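Ortner software update targets towel folding and stacking

Vorkine has released a new version of Ortner, its planning and perception software for robot arms that handle cloth. The update changes how the software finds the edges of a towel, how it decides when a fold is finished, and how operators review a run that went wrong.

The company sells Ortner to laundries, hotels and equipment builders. It runs on a standard industrial computer and sends motion commands to two arms working over a table or shelf.

The largest change is in the perception module. Earlier versions looked for the outer outline of a towel and fitted a rectangle to it. That worked on a plain table but often failed on slotted or perforated metal, where the gaps in the surface broke up the outline. The new module labels cloth and background separately at each point in the image and then fits the edges to the cloth alone. It also treats woven borders as a feature of the towel. The old version sometimes took a border for the hem and planned the fold too far in.

"A border line looks a lot like an edge if all you have is contrast," said Selina Prantl, who leads perception work at Vorkine. "We had arms trying to pick up a towel in the middle. Most of the support calls we got last year were some form of that."

The planner has been changed as well. Ortner now breaks a fold into short segments called holds, with a target position and pressing force for each hand. One hand can keep the towel in place while the other moves to a new grip. If the cloth slips more than a set distance during a hold, the planner goes back to the start of that segment. In the previous release it restarted the whole fold.

Prantl said the segments were taken from recordings of people handling towels, with the footage taken from head height so that both hands stay in view. The training set for this release has over 2,000 clips. Each is marked by hand with the points where a grip begins and ends, and with the moments when the cloth is pulled tight.

Not all of the clips come from laundries. Some were recorded in apartments and hotel rooms, on shelves, beds and counters, with daylight coming from behind the work. Backlight was a known weak point in the old perception module, which was tuned for overhead lamps.

Vorkine tested the release at Merkmont, a commercial laundry that has used the software since last June. In the test, the share of bath towels that had to be refolded by a worker fell from 17 percent to 6 percent. Hand towels showed a smaller improvement. Average time per towel was 20 seconds, the same as before.

"Speed was not what we asked for," said Aled Lloyd, operations manager at Merkmont. "We asked for fewer stops. When an arm stops, somebody has to walk over, and then the stack behind it is late too."

Lloyd said the laundry still sorts out fitted sheets and bathrobes before they reach the arms, and has no plan to change that. Very thin or worn towels also remain a problem. The software reads them as wrinkled when they are flat and tries to smooth them again.

Stacking is now handled by a separate planner. It checks the height of the stack after each towel and lines up the folded edges on one side. Users can set which side the folds should face and how high a stack may go before the arms start another. Both settings used to be fixed at installation.

The release also includes Skirketti, a review tool that runs in a web browser. It plays back a run with the camera view, the planned hand positions and the measured force on one timeline. An operator can mark the point where a fold failed and export that section as a new labeled clip. Vorkine said clips stay on the customer's own machine unless the customer chooses to send them in. 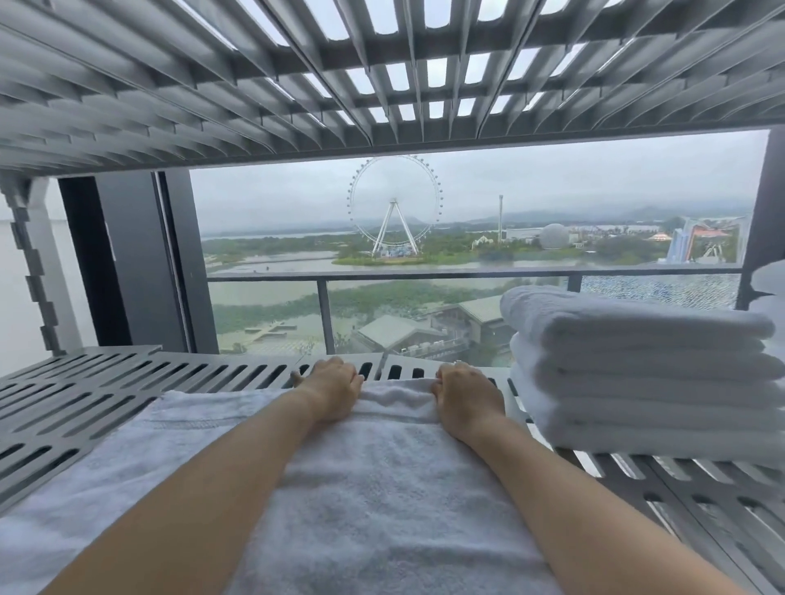 MERKMONT, February 11, 2024

Both hands hold a terry-cloth towel taut along the front rim of a perforated metal shelf, with four folded towels stacked at right. Vorkine's planning software treats a two-handed press like this as a single hold.

The update is free for customers with a current support contract. Sites running the older outline module will need to recalibrate their cameras before they install it, a job the company says takes 55 minutes per station. Existing fold settings carry over, but custom stack settings have to be entered again.

A version of the planner for pillowcases is in testing. Vorkine has not set a release date for it.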